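Valtimik Household Words

A word list for fabrics, bedding and laundry, with notes on how people really use the words at home

Welcome, and thank you for stopping by! This is the README for a small collection of plain text files that I have been putting together, on and off, since I inherited my aunt's linen closet and found that I had no idea what half of the things in it were called. I asked my relatives, and got a different answer from every one of them, and it grew from there.

What is in it

There are 671 entries, each one a word or short phrase (coverlet, dust ruffle, nap, pilling, sham and so on). The main file is called words.txt and has one entry per line, with tabs between the columns. The columns are the word, a short meaning, any other spellings, and a note on who uses it. Longer notes live in notes.txt, under the same headword, and can run up to 2000 characters, though most are a good deal shorter than that (I do ramble on about quilts).

Of the entries, 96 carry the tag "disputed." These are the words that people argued over when I asked. "Comforter" is the obvious one, and please don't write to tell me it is the same as a duvet until you have read the note!

Where the words came from

Mostly from conversations, sewing club evenings, and letters from readers of my old Drondero newsletter. I wrote the meanings myself in everyday language, and nothing was copied out of a dictionary. Where a word came in from the Lyimo side of the family I have marked it L, and from the Vornari neighborhood, V. Those marks say where I heard a word and nothing about where it started.

A note on fleece

Fleece gave me more trouble than anything else in version 2. To a spinner it is the wool as it comes off the sheep. To most people buying a blanket it is a soft knit with a brushed surface, usually polyester. I have kept these as separate entries, fleece (wool) and fleece (cloth), and "fleecy" gets its own line, as folks will say it of nearly anything with a soft pile.

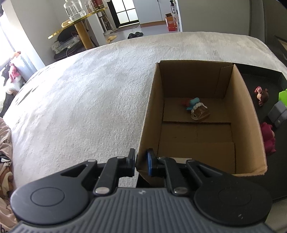

Photo: Dario Ferraro

Known gaps

Curtains are thin, and so are baby things. I have very little from people under thirty, who seem to say "blanket" for everything and get along fine. Spellings are American first, with others in the third column.

Using and fixing it

Use the files however you like, and a mention of Valtimik is always appreciated. If you find a mistake, open an issue with the headword in the title. I go through them in the evenings, usually after nine, and the next batch of corrections should go in sometime in March.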